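Workshop notebook, Skaltton room, June 2022
Shelving and the floor in front of it

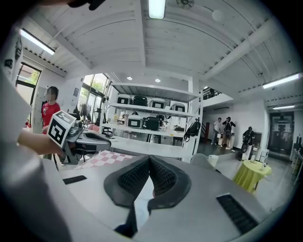
White metal shelving, with the clothing rack by the tall windows.

The shelving has come in from the Vultside store and stands now in the middle of the room. I had wanted it against the wall, but then the lower part is too dark in the afternoon and people stop putting things back. In the middle it gets the light from the glass doors and one can walk around it. I will try this until the end of winter and then decide.

Load. The label from the supplier is lost. In the old notes from March I found 863 written next to the drawing, with no unit. First I believed it was kilograms for the complete unit, which seemed too good. Then I measured the width of one shelf and it is 863 mm, so that question is finished. For the load we still know nothing. Until I have an answer from Skillham, please keep the heavy boxes on the bottom shelf and only fabric and light things above.

Feet. The floor is not level near the doors. I put two pieces of rubber under one back foot and the rocking is gone. They are cut from the old door mat, so they will become flat with time. Check again when the unit is full. If somebody has proper adjustable feet in the garage, I would take them with pleasure.

Clothing rack. It stays before the windows for now. My worry is the sun, as the garments are dark and will fade on the shoulder side first. In the Cairns workshop we lost a whole row of navy work jackets in this way, and it took only one dry season. I propose to turn the rack a quarter, so the sun comes on the ends and not on the fronts. A curtain would be better, but the rail above the doors is bent and I did not want to begin with this also.

Checkered mat. The pink and white one is good for kneeling when we sort things on the floor, and small parts are easy to find on it, much easier than on the bare floor. Bad point: the office chair does not roll over the edge of it, it pushes the mat up in a fold. So either chair or mat in one place. I prefer that the chair lives at the shelving and the mat keeps its own area. Please do not tape the mat down, the tape leaves glue and I needed a full morning with eucalyptus oil to remove it last time.

The little reddish-orange chair. It is useful as a low seat for the bottom shelf, so I keep it. It must not stand in the way to the doors.

Labels. I tried the 500 pack of paper labels and they do not like the metal, after one night the corners were lifting. Wiping the edge with methylated spirits first helped a bit. The magnetic strip is better and can be moved, but a roll of 3000 mm is not enough if we want it on all the shelves. I cut it in short pieces and left gaps - not beautiful, but readable.

Still to do:
- ask Skillham again for the load sheet
- turn the clothing rack
- second roll of magnetic strip
- look at the curtain rail when the long ladder is back from Vultside
- find a hook for the broom, it falls every time the door is opened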